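Teaching a robot to turn on a tap, one patient evening at a time

Print this page | E-mail this to a friend

I'd been on the phone with Nga Bùi for maybe a minute before she asked me to stop what I was doing and turn on my kitchen faucet. "Slowly," she said. "Tell me when your wrist starts doing the work." I stood there with the phone under my chin, feeling silly, and couldn't tell her. I'd have said my fingers did all of it!

She laughs a lot about this. Nga runs the teaching side of Wondetis, a small project that shows robots how to do household jobs by having a person do them first, and she says every new operator is a stranger to their own hands. "You've opened taps your whole life and you never had to say how. Then you sit down at the controller and you push the handle sideways like you're closing a drawer."

The controller is a handheld thing called the Jarman (she has two, and the older one is her favorite, with tape around the grip). You hold it, you move, and a robot arm on the other end moves with you. Everything gets recorded: where the hand went, how far it twisted, when it let go. One go at a job is called a demonstration, or a demo if you've been there longer than a week. When I called, the faucet collection stood at 2,639 demos, and a good part of those were done in simulation, in rooms drawn by a computer.

I wanted to know why anyone would bother with a pretend sink when there's a real one down the hall. "Because I can have another one by lunch," Nga said. She can move the basin closer to a wall, swap the handles, change the floor, and start over without mopping anything. The team's simulator is called Moltis, and she talks about it the way other people talk about an old car. It crashes when it's left open overnight. It's terrible at water. She's very fond of it.

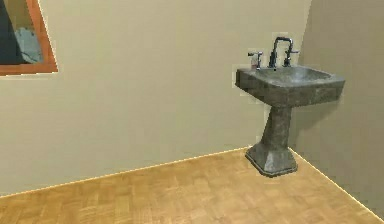 CORNARI, February

The pedestal sink is the one everybody at Wondetis complains about, and I can sort of see it. It sits right up by the wall in the corner, dark gray and rough like old stone, with a tall gooseneck spout between two cross-shaped handles. Lots of floor in front, so you'd think it would be a breeze. "The left handle is fine," Nga said. "My mother could teach the left handle. The right one, you come in too wide and your elbow is in the wall."

By your elbow she means the robot's. This is the part I found hardest to get my head around: the person driving has to think about a whole arm they can't feel. Eilif Halvorsen, who joined the call late with his mouth full of toast, has driven more of the sink demos than anyone else, 600 of them on this basin alone, and he told me he now leans away from walls in real life.

"I do it in the supermarket," he said. "I'm reaching for the milk and I go around."

So how does he get at the right handle? He comes down from above, he says, and takes one arm of the cross instead of trying to grab the middle. Then a quarter turn, let go, back off, look again, another quarter turn. Nga used to throw out demos where the operator paused like that. Now she keeps them. The robots trained on the smooth ones had no idea what to do when a grip slipped, and the messy ones had all the little recoveries in them.

"I was deleting the best stuff," she said. "For nine months! Eilif still brings it up."

"I bring it up at parties," said Eilif.

They also teach by hand, which means taking hold of a real arm and walking it through the job while its motors go soft. Eilif prefers it. You feel the handle push back, he says, and with the Jarman all you get is a buzz. Nga likes remote control because she can do it sitting down, and because nobody's fingers are anywhere near the hinge.

Before we hung up I asked what comes after faucets. Soap pumps, Nga told me, and I could hear Eilif groaning in the background. I've been watching my own wrist at the kitchen sink ever since, by the way, and it starts working a good deal earlier than I thought.

Contact the editors | Copyright, all rights reserved | Back to top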